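Headlamp or handheld for night trail work? (Junitlow owners please chime in)
Started by ridgehopper_88, May 16, 2022

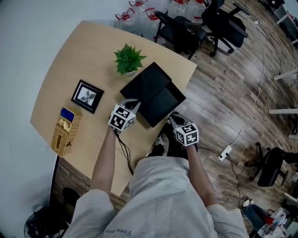

So after a whole April of going back and forth I finally narrowed it down to two lights, and I'm so excited about both that I can't choose! One is the Junitlow headlamp with the wide flood beam, the other is the Clerner handheld with the twist head. I clear brush and fix drainage on the trails outside Wornton, mostly after work, so for a good part of the year I'm out there in the dark with a saw in one hand and a rake in the other.

My old headlamp was a cheap thing that ran on coin cells and I loved it to death, but the strap gave up and the beam was never enough to see a washout before I stepped into it. I've tried the Junitlow on at the store and it sits so nicely, no bounce at all when you shake your head (yes, I stood in the aisle shaking my head). The Clerner throws way farther though. I could see the far wall of the parking lot like it was noon.

What would you all pick? Battery life matters, weight matters a bit, and it has to survive rain.

mossbank

Headlamp, no contest. You said it yourself, saw in one hand and rake in the other. Where is the handheld going to go, in your teeth? I did that for a season and my dentist was not thrilled.

I've had the Junitlow for two winters and it's the first light I've owned that I look forward to using. The warm setting is lovely for close work, you can tell roots from rocks without everything going that washed-out blue. I get a full evening on medium and charge it when I get home.

tarnlight

Gonna disagree with mossbank a little! A headlamp flattens everything. The light comes from right beside your eyes so you lose the shadows, and shadows are how you spot a hole or a loose step. Hold a light down at your hip and the ground suddenly has shape again. Try it once on a rocky stretch, it's amazing how much you were missing.

I carry the Clerner and clip it to my pack strap when I need both hands. The clip turns either way, so the beam can point forward or straight down at your boots.

mossbank

Fair point on the shadows, I'll give you that one. But a chest clip swings all over when you bend down to pull a rock, and then you're lighting up your own knees. Trail work is mostly bending down.

tarnlight

Depends on the pack. Mine has a stiff strap and it stays put. Agree it would be annoying on a floppy one.

ridgehopper_88

My pack is very floppy, for the record, haha. Keep it coming though, this is great. Does anyone know about the lumen numbers? The Clerner says up to 3000 on the box and the Junitlow is a lot lower. Am I giving up that much?

beamgeek

Ooh, my favorite subject. Short version: you're giving up less than you think.

The big number on a box is usually turbo mode. A small light can't get rid of that much heat, so it steps itself down pretty soon after you switch it on. What you want to look for is the level it can hold for a long stretch, and if the maker prints a runtime chart, spend five minutes with it before you buy. A line that stays flat for hours is worth so much more to you than a spike at the start.

The other thing is that your eyes don't see double the lumens as double the light. You need a big jump before it looks brighter at all. For work inside arm's reach, something like 100 lumens of nice even flood is comfortable for hours, and going higher just bounces glare off wet leaves and your own gloves. Save the strong beam for looking down the trail.

Also check the color rendering if they list it. High CRI makes flagging tape and blazes so much easier to pick out.

saltandgravel

Second everything beamgeek said. I went down the big lumen road and my light got too hot to hold without gloves. Sold it and bought a Văn, which is a small brand and not flashy at all, and I adore it. Simple side button, replaceable cell, works with cold hands. No idea why they don't get talked about more here.

mossbank

Because they're hard to find! I looked for a Văn last year and every shop was out. Good lights though, my neighbor's has been dropped off a ladder and still works.

kilnroad

I'm going to be the grump and say that built-in batteries are a dealbreaker for me. If the cell wears out the whole light goes in a drawer. Which Junitlow are we talking about, the one with the USB port on the side or the one with the battery box at the back? If it's the sealed one I would skip it, however nice it feels in the store.

ridgehopper_88

The one with the box at the back! It takes a standard 18650 and you can swap it out on the trail. The box balances the weight a bit too, I think that's why it felt so good on my head.

kilnroad

Oh, then I take it back, that's a solid choice. Buy a spare cell and keep it in an inside pocket when it's cold. And get a little plastic case for it, please. Loose lithium cells and keys in the same pocket are a bad mix.

tarnlight

Still voting handheld, but if you go with the headlamp, pull it off your head and hold it low when you're walking back over rough ground. You get the shadows for free that way.

beamgeek

That's a great tip, and it helps with fog too. In fog a headlamp lights up all the mist right in front of your face and you can barely see your feet. Down at waist height it cuts under a lot of that.

pinecone_annex

Chiming in on the rain question because I don't think it got answered. Look for the IP rating. IPX4 means it can take splashes, and that's okay for normal rain if the port cover is closed properly. IPX7 or higher can take a dunk. The rubber flap over the charging port is the weak spot on most of them, so wipe the grit out of it now and then. A tiny bit of silicone grease on the O-ring does wonders (not petroleum jelly, it can make some rubbers swell up).

ridgehopper_88

You folks are the best. Okay, decision: Junitlow for the work, and I'm putting the Clerner on my birthday list for the walk out. I'm ordering the spare cell and a case tonight. Will post beam shots from the Wornton loop once I've had a few wet evenings with it!

mossbank

Yes please to the beam shots! Do one on the warm setting too.

saltandgravel

And lock it out before it goes in your bag. Mine switched itself on in there once and the cell was flat when I got to the trailhead.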